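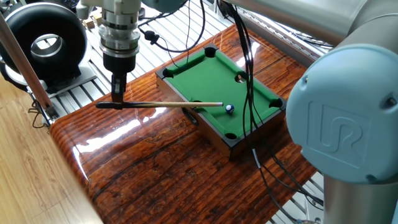 Looking After a Varnished Wooden Table

A glossy wood table shows everything. Dust, fingerprints, water rings and the path of every plate that was ever dragged across it. Most of the damage I see is on the finish and has not reached the wood, so it can be dealt with at home with things you already have. The notes on this page come from our own kitchen and dining tables and from readers who wrote in after the last page on chair repairs.

Everyday cleaning

Wipe with a soft cotton cloth, slightly damp, then go over it with a dry one. Old T-shirts are good once the seams are cut off. Paper towels are fine for spills but will leave fine scratches on a high gloss if you use them every day.

For sticky spots, put one drop of dish soap in a bowl of warm water. Wring the cloth out hard. Water sitting in a seam or around a knot is what lifts varnish, so dry those places first.

Do not use glass cleaner. The ammonia dulls the surface over time. Skip the spray polishes with silicone too. They look good for a day, and later on they make it very hard to get a new coat of varnish to stick.

Find out what finish you have

Pick a spot on the underside of the top, near a leg. Put a little denatured alcohol on a cotton swab and hold it there for a few seconds. If the finish turns tacky, it is probably shellac. If nothing happens, try lacquer thinner on a different spot. Lacquer will soften. If it wrinkles or does nothing, you most likely have varnish or polyurethane. Open a window while you do this and keep it away from the stove.

Write the answer on a piece of masking tape and stick it under the table. Loubna Mahrous wrote that she has tested the same table three times in ten years.

White rings

A white ring is moisture trapped in the finish. Leave it alone overnight first, as some go away by themselves.

1. Lay a dry cotton cloth over the ring.
2. Set an iron to its lowest heat with no steam.
3. Touch it to the cloth for a few seconds, lift, and look.
4. Repeat until the ring fades, moving the iron the whole time.
5. Let the wood cool, then buff.

If heat does nothing, rub in a little petroleum jelly and leave it until morning. Mayonnaise works the same way, but it smells.

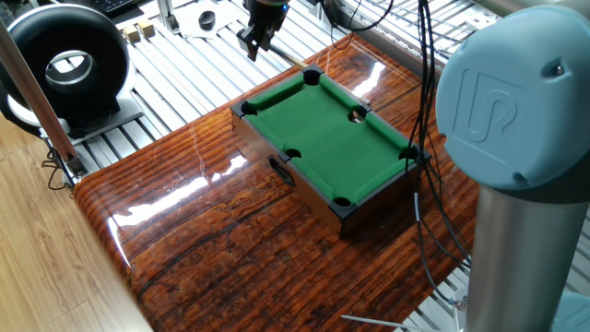
Dark rings are a different problem. Black or dark gray marks mean that water got through to the wood, often under a plant pot. You can't rub those out. The finish has to come off in that area and the stain has to be treated with oxalic acid wood bleach. Wear gloves and eye protection and read the label. On a table with a lot of figure in the grain, a small dark mark may be best left where it is.

Scratches

Light scratches that don't catch a fingernail can be buffed out with paste wax on a soft pad. Work with the grain. Give the wax ten minutes to haze before you buff.

For scratches you can feel, use a wax filler stick close to the color of the wood. On reddish-brown tables I go one shade darker than I think I need. A light line stands out much more than a dark one. Press the wax in across the scratch, scrape off the extra with an old plastic card, and buff.

The walnut trick is worth trying on small marks. Rub half a walnut over the scratch and wait a few minutes for the oil to soak in. It does nothing for deep ones.

Things that sit on the table

Most new scratches come from underneath something. Lamps, fruit bowls, board games, radios, trays. Turn each one over and feel the bottom. Anything rough gets felt pads, the stick-on kind, one at each corner. Check them twice a year. Grit gets into old felt and then it works like sandpaper.

Rubber feet are a quieter problem. Some rubber reacts with varnish and leaves yellow or brown marks that can't be cleaned off. If something with rubber feet is going to stay put for more than a day or 2, put a cork mat under it. Vinyl placemats can do the same thing in a warm room.

Lift things when you move them. Reda Cherkaoui keeps a folded bath towel in the sideboard and puts heavy pots on it, then slides the towel.
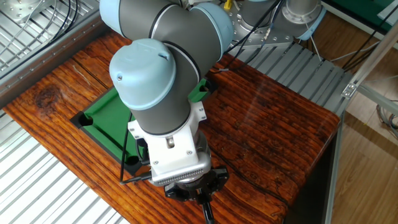
Sun is the other thing to watch. A top that gets strong afternoon light will change color, and whatever lives in one place will leave its outline. Move the centerpiece every couple of weeks. If your table has leaves, store them in the same room if you can, or at least bring them out now and then so that they don't end up a different shade.

Dry winter air opens up joints. If you run the heat all season, keep the table away from the vent. A small gap that shows up in January and closes by June doesn't need filling. If you pack it with filler, the wood has no room when it swells again.

When to recoat

Sand only if the gloss has worn through or the surface is crazed. For a finish that is just tired, clean it with mineral spirits, let it dry overnight, and scuff it by hand with 320 grit until it is evenly dull. Wipe off all the dust with a tack cloth.

Brush on thin coats. Tip each one off with the very end of the brush, held almost flat, in one direction. Leave it for the full time on the can, and longer if the weather is damp. Between coats go over it lightly with 400 grit. If you want a high shine at the end, wet-sand with 1,500 and then 3,000 once the last coat is fully hard, and finish with a polishing compound. I wait a month before doing that step.
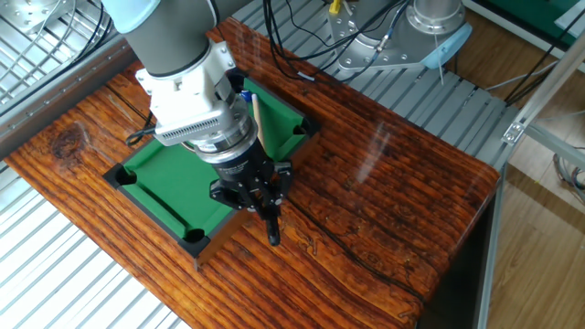
Bubbles come from shaking the can or from wiping the brush on the rim. Stir slowly with a flat stick. Pour what you need into a clean jar and close the can again. Put nothing back.

Oily rags can catch fire by themselves. Spread them out flat outdoors until they are stiff, or put them in a metal can filled with water and put the lid on. Don't leave them in a pile in the garage.

From readers

Kobina Zakaria uses a soft paintbrush to get dust out of carved edges before he wipes them.

Aicha Ezzat asks if tea is safe for cleaning varnish. Weak black tea, cooled, is fine on a sound finish. Wring the cloth out well and dry after. I can't say that it does any better than water.

Asif Tarar had candle wax on his table. Hold a bag of ice on it until it goes brittle, then lift it with a plastic card. Whatever film is left will come off with a little mineral spirits on a cloth.

Next page: loose drawer runners.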